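Fruit boxes, second round: towels, sleeves and a table in the bedroom

The first post on this covered the box itself, so I will skip corrugated grades and tape. What follows is the part people wrote in about, the inside of the box, plus some notes on where I pack.

To restate the job: I send mixed fruit to two households a few times a season. The fruit goes into a single-wall box with a net load limit of 3,000 grams, which is my limit and not the carrier's. Over that, the bottom layer bruises. The box travels from the Rangel depot to Millcombe, normally overnight, and spends part of that time on its side no matter what I write on it.

Last year I used crumpled paper for everything. Paper works on the day it is crumpled. After a night of vibration it has packed down, there is a gap at the top of the box, and the fruit has a distance to travel before it hits something. Opening one of my own boxes at the other end (I drove up and got there before it did) showed a gap two fingers deep under the lid. I had closed that box full.

So two changes. The individual fruit now goes into foam mesh sleeves, and the voids are filled with towels.

Sleeves

The sleeves are the expanded foam net kind, open at both ends, the ones supermarkets use on the more expensive fruit. I buy Masano, in bags of 60. For a while I saved used ones from the grocery store, and I still keep those, but they lose spring after one or two uses and the cut ends start to shed. A new sleeve should come back to its original width after you stretch it over your hand. If it stays wide, it goes in the bin of things I use for wrapping jars.

Fitting one is easier if you gather it first, the way you gather a sock, and roll it up over the fruit from the bottom. Pulling it down from the top drags the mesh across the stem, and on anything with a sharp stem you get a scratch in the skin that turns brown by the next day. I trim stems flush where the fruit allows it. Where it doesn't, the stem end goes in last and the sleeve is left long on that side, then folded over once.

The diamond openings in the net matter less than I assumed. I had expected fruit to rub through them. In practice the strands sit proud enough that two sleeved pieces touch foam to foam, unless one of them is small for its sleeve and can turn. Small fruit gets a sleeve with a twist in the middle, doubled back over itself. That gives two layers and it doesn't turn.

One layer is six pieces if they are large and nine if they are small. I don't mix the two sizes in a layer. A flat sheet of card goes between layers, cut a little under the inside dimensions of the box so that it can be lifted out without bending.

Towels

The towels are plain white cotton, thin ones, washed many times. Thick new towels are worse. They are springy in the wrong way and they push the lid up. An old towel compresses to a shape and stays there.

Jailson Figueiredo, who used to pack glassware and has opinions, suggested knots. His reasoning is that a folded towel is a plate and a rolled towel is a tube, and both of them leave the corners of a box unfilled. A single overhand knot gives you a lump with some give in it and two free ends. The lump goes in the corner. The ends go along the sides, between the wall and the fruit. He is right about this. I tested it against folded towels with three boxes each way, dropped from table height onto a corner, and stopped using folded ones.

Notes on the knot:

Tie it loose. A tight knot in wet-washed cotton is as hard as a piece of wood and will dent whatever rests against it. You should be able to push a thumb into the middle.

Put it off center. One short end and one long. The short end tucks under and keeps the knot from rolling, and the long tail is what you run down the side of the box. A centered knot gives you two ends of middling length that don't reach anything.

Do not double it. I tried a second pass to get a larger lump. It takes up the tail and the result is heavier than the space it fills.

Hand towels are the right size for my box. A bath towel makes a knot the size of a grapefruit and eats into the fruit allowance. Washcloths are too short to knot and are only good as a flat layer under the lid.

The weight does count. I weigh the towels along with the box on a Dravotance kitchen scale and subtract them from the total, so the 3,000 grams is fruit only. The recipients send the towels back in the next box that comes this way, or they don't, and I buy more at the thrift store.

The table

Several people asked why I don't do this in the kitchen. The kitchen counter is narrow and it is warm. The bedroom faces north and stays cool into the evening, and there is floor space past the foot of the bed for a table I can walk along. The blue fitted sheet on the bed is an old one. Flattened boxes and cut card get stacked there, and I would prefer not to do that on anything I care about. I keep them away from the headboard, which is cream, button-tufted, and has carving along the top edge that holds dust very well and would hold cardboard dust even better.

The table has a striped cloth on it, most of a rainbow on the diagonal. I started with a bare tabletop and went to cloth after two pieces of fruit rolled off. A cloth has enough friction to hold a sleeved piece where you set it down. It should be taped or weighted on the underside, or it will creep toward you as you work. The busy pattern has one real drawback: small offcuts of colored string vanish on it. White tissue and white foam show up fine, so I have stopped using colored string.

Layout took a few attempts. What I have settled on for now is soft goods on the left, fruit on the right, and the open box on a chair to my side so that its rim is lower than the table. Packing down into a box is easier on the back and easier on the fruit. With the box on the table I was lifting each piece up over the rim and lowering it blind.

The soft goods pile does not stay sorted and I have given up on making it do so. Tissue, cloths, whatever packets I had out, it all ends up in one heap by the second box. I do keep anything that rolls back from the near edge.

Mesh bags are useful for the loose small stuff that doesn't merit a sleeve. They keep it together as a single lump that can be lifted out in one go. I don't put a mesh bag in the bottom layer. The knot at the neck of the bag is hard plastic in some brands, and it goes straight through a thin skin.

Order of packing

Flat cloth in the bottom. Card. First layer of sleeved fruit, largest, stem side up. Knotted towels in the four corners with the tails run along the long walls. Card. Second layer. Towels again if there is height left, otherwise tissue pushed down the sides with a flat hand. Bagged small fruit in the center of the top. Washcloth over everything. The lid should need slight pressure to close, and nothing should be heard when the box is tilted.

If you can hear something, it is nearly always the bag.

I ran this arrangement through March with no damage on arrival except one soft spot, and that piece was already suspect when I sleeved it. The Saturday box is the hard case, as it may sit at the depot over the weekend. For that one I leave out anything ripe and replace some of the tissue with another towel, which doesn't pack down over the longer wait.

Still unsolved is how to keep the short end of the towel tucked while the tail is being run down the wall. It tends to pop out at the moment you need both hands for the fruit. Jailson pins his with a clothespin and takes the pin out before closing. I forget to take the pin out.

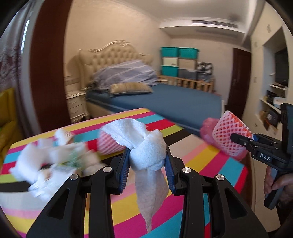 A rubber band would do the same job and could stay in the box, though it would add one more thing for the other end to send back. I have a bag of wide ones to try on the next pair of boxes, half the corners with and half without, and I will put the results under this post once both households have opened theirs.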